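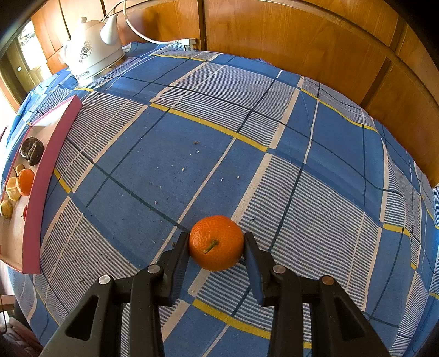

Derora publica su revisión de las demostraciones con pinza de mano y pide prudencia con los plazos

Merkthorpe, 2020-09-13. El gabinete de evaluación técnica Derora hace público hoy su informe sobre la enseñanza de tareas domésticas a robots mediante pinzas manuales, un método que varios proveedores presentan como la vía rápida hacia el robot de cocina y que, a juicio de los autores, llega al mercado con más promesas que mediciones. El documento reúne 18 sesiones realizadas desde abril en viviendas habitadas, con muebles, manteles y enchufes de verdad, y está disponible íntegro para quien lo solicite.

El procedimiento revisado es sencillo de explicar. Una persona empuña la pinza, coge un objeto, lo traslada y lo suelta; el equipo graba la maniobra y con esas grabaciones se entrena después un brazo que deberá repetirla sin ayuda. La ventaja sobre el manejo a distancia es evidente para cualquiera que haya pasado una tarde con los mandos: la mano va más deprisa, se cansa menos y apenas necesita formación. Derora no discute nada de eso. Lo que discute es la frase que suele venir a continuación, según la cual basta con grabar mucho.

La revisión se centró en frutas, raíces y otras piezas de forma irregular, que en los folletos comerciales aparecen poco. Una mandarina se deforma si se aprieta y rueda si se aprieta mal. Un tubérculo de piel brillante y corona quebradiza plantea otra clase de problema, y el operador humano lo resuelve sin pensar, corrigiendo la presión con la muñeca. Esa corrección no siempre queda recogida en la grabación. El informe dedica un capítulo entero a este punto y reconoce que no tiene una solución que ofrecer.

También se comparó la pinza manual con el control remoto de un brazo fijo. En las tareas de coger y dejar, la pinza salió ganando en ritmo de trabajo en 3 de las 4 categorías ensayadas. La cuarta, que exigía colocar piezas en un recipiente estrecho sin rozar las paredes, dio resultados parecidos con los dos sistemas. Los autores advierten que el ritmo de grabación dice poco sobre lo que aprenderá la máquina, y lamentan que sea el único dato que algunos fabricantes facilitan cuando se les pregunta.

El trabajo con dos pinzas a la vez merece comentario aparte. Dos manos, sean de la misma persona o de personas distintas, permiten mostrar maniobras que una sola no puede, como sujetar con una y separar con la otra. A cambio, los recorridos se cruzan, los cables se interponen y la revisión posterior se alarga. Derora ha descartado sesiones enteras por este motivo y las enumera en un anexo, práctica que recomienda al resto del sector con escasas esperanzas de ser escuchada.

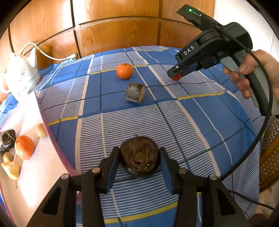 Sturness, consultada antes de la publicación, considera que el informe es demasiado severo. Sostiene que ninguna técnica de demostración puede juzgarse por sus primeras temporadas, que los fallos de presión se corregirán con sensores mejores y que exigir ahora cifras de éxito en casas reales equivale a pedirle las cuentas anuales a un negocio que acaba de abrir. Añade que sus clientes conocen las limitaciones y las aceptan por escrito.

Derora ha incorporado esa respuesta al texto definitivo sin cambiar las conclusiones. Sobre los sensores, los autores se remiten a los ensayos cuando los haya. Sobre los clientes, señalan que ninguno de los contratos que pudieron leer menciona las frutas.

El informe formula 2 peticiones a los proveedores. La primera, que separen en su publicidad lo que hace la persona con la pinza en la mano y lo que hace después el robot solo, dos cosas que hoy se muestran a menudo en el mismo vídeo y sin rótulo alguno. La segunda, que publiquen las demostraciones rechazadas junto con las aprovechadas y el criterio seguido para distinguirlas. Ninguna de ellas requiere tecnología nueva.

En cuanto a los compradores, la recomendación es pedir una prueba en el propio domicilio o local, con los objetos de uso diario y sin que el vendedor elija el mantel. Los dibujos de cuadros y rayas figuran entre los fondos que Derora quiere estudiar con más detalle, y todavía no puede afirmar si ayudan o estorban.

La siguiente fase incluirá objetos mojados y bolsas de papel. No hay fecha prevista para su publicación.

Contacto de prensa: Derora, oficina de Merkthorpe, a la atención de Đoàn. El informe y los anexos se envían por correo electrónico previa petición. Se autoriza la reproducción total o parcial de esta nota citando la procedencia.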